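From: Felicja Gajewski
To: clesik-students list
Date: 7 September 2019
Subject: Re: [clesik] vase task, dropped episodes and the label file

On the vase question first, then the rest in order.

> Two of us went through the vase recordings last night and we don't
> agree on which ones to keep. In a good number of them the fisheye view
> is mostly vase and you can hardly see the bench. My reading of the
> rules is that an episode goes out if the target object fills more than
> half the circle. Is that right?
>
> Also, the export script gives 754 episodes and the label file has
> 1,157 rows. Which one is the real figure?
>
> Last thing, is the Witkowska branch still the one to use for training?

The half-circle rule applies to the approach phase only. It was written for the cup and box tasks, where the object is small and a full view usually means the operator started too close. The vase is larger than anything else in the set and will fill the view once it is near the lens whatever the operator does. Please do not drop episodes on that ground after the approach label ends. If you have already deleted any, restore them from the Castano disk. The folder is read-only for student accounts, so ask me and I will copy them back.

What does count as a reason to drop:

- tracking lost for longer than 6 frames in a row
- the start marker missing
- the gripper width channel flat from start to end
- a second person's hand on the object during the place phase

A hand on the object outside the place phase is allowed. Label it "assist" and leave it in. The trainer masks those frames.

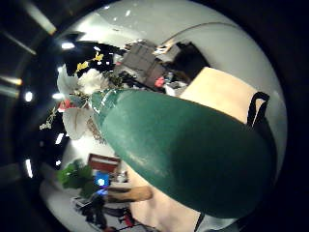 The flowers are a separate problem. The pose estimate for the vase is fitted to the body and neck, and the mesh we use has no flowers on it. Anything that sticks out of the neck is treated as background, and when it passes in front of the neck the fit can jump by a few degrees. Plallham students last year took the flowers out for the whole task and got cleaner numbers, but their policy then did badly at the demo with the flowers put back. We are keeping them in. Use the wider mask (vase_mask_b, not vase_mask) and rerun the fit on any episode where the yaw trace has a step in it. You will see the step in the plot without needing a threshold.

Ceiling lights also cause trouble when the tool is tipped up. The tracker likes bright points and will hold on to them, which is harmless while they stay in view and bad when the object covers them. Operators should start with the tool level for two seconds before moving. Several of you are skipping this. It is on the sheet.

On the two figures: neither is wrong. The label file has one row per labelled segment, and the export script counts whole episodes after the filter. An episode with an assist segment gets more than one row. Quote the episode figure in your reports and say which version of the filter you ran. Of the episodes the filter threw out, 49 failed on the start marker alone, and those can be repaired by hand in the label tool if anyone has the patience. Set the marker at the first frame where the width channel changes, then go back two seconds. Do not guess it from the video.

Witkowska branch: yes for training, no for export. The export code there still writes the old quaternion order (w last) and the loader on main expects w first. It will not raise an error. Your policy will simply turn the wrist the wrong way and you will spend an afternoon blaming the network. Export from main, train from Witkowska, and write both commit hashes in the run log.

Some smaller points.

The club laptops have been moved to the new time server. If yours was asleep when this was done, run the sync script by hand before recording, or the pose and video streams will drift apart.

Group B, your calibration file is for the other lens. The error is small in the middle of the circle and large near the rim. Recalibrate with the big board and re-export. There is no need to record again.

Please stop renaming episodes. The loader matches on the folder name, and "vase_good_final2" matches nothing.

Report drafts go in the shared folder by the end of September, as plain PDF, with the run log attached. I would like to see failure cases in them as well as success rates. A plot of where the fit jumps, against time, would be worth more to me than another table of averages.

Felicja

--
clesik-students mailing list
To leave the list, send a message with the word unsubscribe in the subject line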